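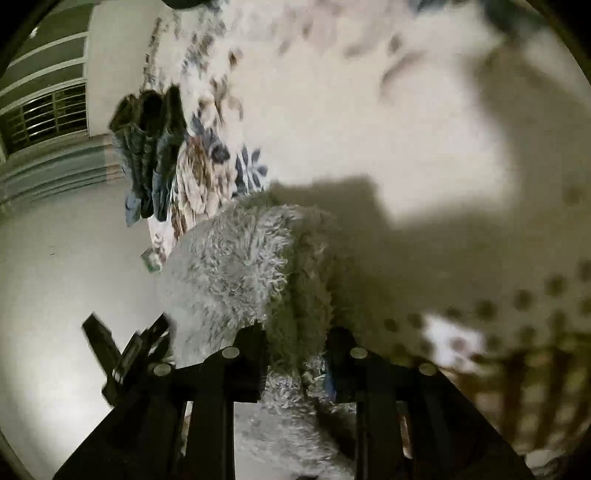 In our apartment in Dresbridge the bedroom is also the place where the laundry lives. We have no balcony and no drying room, so everything that comes from the machine ends on the bed sooner or later, and there it waits until one of us has the patience. On Thursday it was me.

I want to write about folding, and I know how it sounds. When I was a child my grandmother ironed even the dish towels, and I promised myself that I would never become such a person. I still don't iron them. But I have learned to like the half hour when I stand beside the bed and make small square things from big shapeless things.

First I always make the bed. My wife says it is a waste of time, as I will cover it again right away. For me it is important to have a flat surface, and I like to look at our bedspread, the one with the big brown and cream flowers. We bought it in Maldonado, the year we visited Emiliano Herrera and his family, and it traveled home in my suitcase in place of my winter boots, which I left there. I don't know what kind of flowers they are supposed to be. The biggest one looks to me like a peony, but Emiliano's aunt told me it was a rose and I did not want to argue with her in my poor Spanish.

Then I start with the easy things. Clothes with seams are easy, because the seam shows you where to fold. I lay the piece down, put one side to the middle, then the other side, then from the bottom up. I push the finished stack to the far side of the bed so that I have free space in front of me. Everything in one color goes together, if it is possible. I cannot explain this, but a stack in one color looks to me already like it is in the closet.

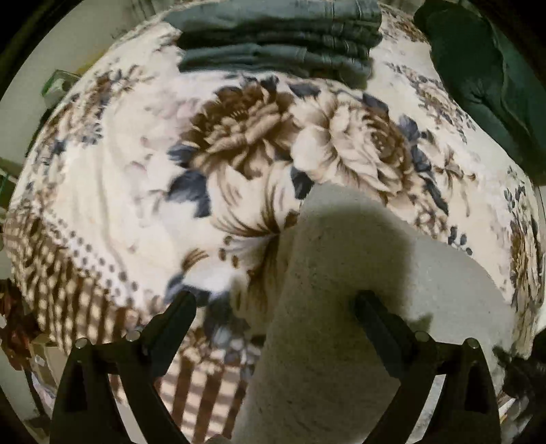 The sage green stack is done, the fluffy things are still waiting.

The fluffy things I leave for the end, and they are my real problem. You cannot fold something shaggy the way you fold a shirt. It has no clear edge, it becomes thick after the second fold, and when you let it go it opens again like bread dough. For a long time I pressed these things flat with my arms and put something heavy on top. The result was that the fibers stuck together and the next time it looked old and sad.

Deirdre Ó Súilleabháin, my neighbor from downstairs, showed me how she does it, and I now do it the same way:

Shake it well, outside or over the bathtub, never over the bed that you just made. I made this mistake more than one time.

Put it with the fluffy side down, if it has a smooth side. Brush the long fibers with your fingers while you still see them.

Roll it loosely from the short end. Do not press the air out.

Keep it on the top shelf with nothing above it. If it must go in a bag, use a cotton bag with room to spare.

She is also very strict about washing. Cool water, a small load, very little detergent and no softener. I used softener for years because I believed that soft things need it. She looked at me like I was washing them with soup.

I should say that I am not so organized in other parts of the apartment. My desk is terrible, and there is a box from the move which is still closed, with only the word "various" on it. In October I want to change the shelves in the closet, as the top one is too narrow for rolled things and they fall on my head when I reach for a sweater. I have measured it already and the new shelf should be 500 millimeters deep. The carpenter has not called me back.

If somebody knows a good way to store a big shaggy throw in a small closet, please write it in the comments. My cousin Svatopluk recommends a vacuum bag, but I am afraid of what will come out of it in the spring.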